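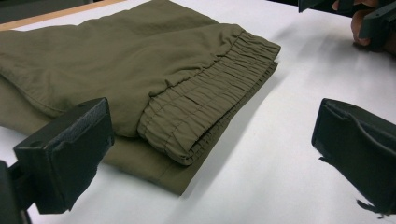

Der Textilverwerter Clevach nimmt ab sofort auch beschädigte Kleidung an. Bislang mussten Hosen, Jacken und Pullover, die in die Sammelcontainer des Unternehmens gegeben wurden, noch tragbar sein. Künftig kommt aussortierte Ware in eine zweite Linie, in der sie zerlegt und zu Garn oder Dämmstoff verarbeitet wird. Aufwendig sind vor allem Teile mit Gummizug, etwa Hosen aus dünnem Stoff mit gerafftem Bündchen wie die olivgrüne im Bild: Elastische Fäden stören beim Reißen der Fasern und müssen vorher herausgetrennt werden. Das geschieht vorerst von Hand.

Die neue Linie steht im Sortierwerk Pisov und ist nach Angaben des Betreibers für 4000 Tonnen im Jahr ausgelegt. Die Reißmaschinen liefert die Firma Katayama. Im Probebetrieb, der im Juni begann, wurden zunächst nur Baumwollstoffe verarbeitet, seit dem Herbst auch Mischgewebe. Der Anteil, der am Ende verbrannt werden muss, lag zuletzt bei rund 14 Prozent.

Für die Haushalte ändert sich wenig. Die 396 Container bleiben an ihren Standorten, nur die Aufkleber werden ausgetauscht. Kleidung soll weiterhin trocken und in zugebundenen Beuteln eingeworfen werden. Löcher, fehlende Knöpfe und ausgeleierte Bündchen sind kein Hindernis mehr. Nicht angenommen werden stark verschmutzte oder ölige Textilien, Teppiche und Matratzen — sie gehören weiter in den Restmüll oder auf den Wertstoffhof. Schuhe werden nur paarweise angenommen.

In Pisov entstehen durch die Erweiterung 23 Arbeitsplätze, die meisten davon in der Vorsortierung. Eine zweite Anlage in Trurov ist geplant, der Bauantrag aber noch nicht gestellt. Offen ist auch, wer die gewonnenen Fasern auf Dauer abnimmt. Bisher gibt es Verträge mit einem Hersteller von Putzlappen und einem Dämmstoffwerk, eine Spinnerei prüft derzeit Muster. Die Preise für Recyclinggarn schwanken stark, und neue Baumwolle ist häufig billiger.

Stand: 5. Dezember 2022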